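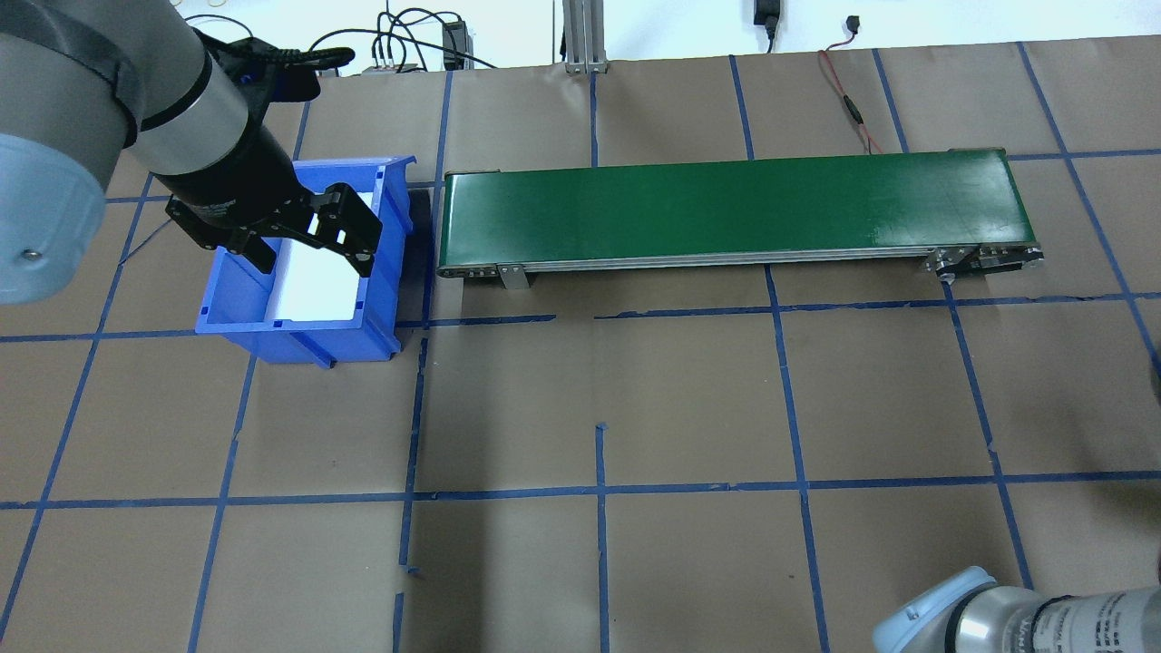
Retention held on a fixed price job, when does the second half come back?

adanech_t
September 14, 2025
Hi everyone, long-time reader and first-time poster, so please bear with me if this has been asked before. We're a small subcontractor and we fitted out a workshop for a main contractor called Paltar. The contract says they keep 5 percent of every progress payment as retention, with half released at practical completion and the other half at the end of the defects period. I did go back and check the dates before writing this! Practical completion was signed in January. The first half came through without any fuss, and I thanked them for it. The second half is $2,509, and Paltar now says the defects period started over when we came back to rehang a door. Can they do that? I'd hate to sour things with them, they've been good to us otherwise.
Adanech Tilahun

[hakberg_joinery]
Welcome, Adanech! I'd say read the defects clause slowly, maybe with a cup of coffee, and look for the words "separate defects period." A lot of standard forms let the contractor start a fresh period for the repaired item – just the door, in your case – while everything else keeps running from the original date. We had the same thing at Hakberg a while back and it was the clause that settled it, after far too many phone calls.

oldplumbline
I'm going to disagree a little, with all due respect to Hakberg. I've seen subcontracts where the whole period restarts with any rectification work, and people sign them every day of the week without noticing. It may be harsh, but if it's written down and you signed it, you could be stuck with it. Also check whether your period is tied to the head contract. If the owner hasn't released Paltar, Paltar may not have to release you, depending on where you are. Some places have outlawed that kind of term and some haven't.
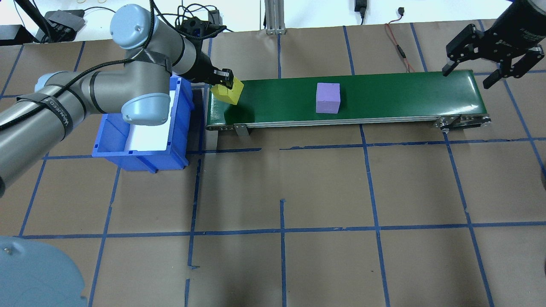 Nigatu
Oldplumbline has a point about the head contract, but I wouldn't give up on the money so easily. Send a proper written claim for the retention, quote the clause number, and ask them to name the clause they're relying on. My bet is that they can't.

adanech_t
Thank you all so much, this is more help than I expected. I found the clause and it does say "in respect of the rectified work," which sounds to me like the door and nothing else?

[hakberg_joinery]
Sounds that way to me too. Offer to let them hold a small amount for the door and ask for the rest now.

oldplumbline
Fair enough, that wording is better than most. I'd still get someone to read the whole thing before you send the letter. We got caught on the Perkex job by a special condition tucked in at the back, and it cost us two years of waiting.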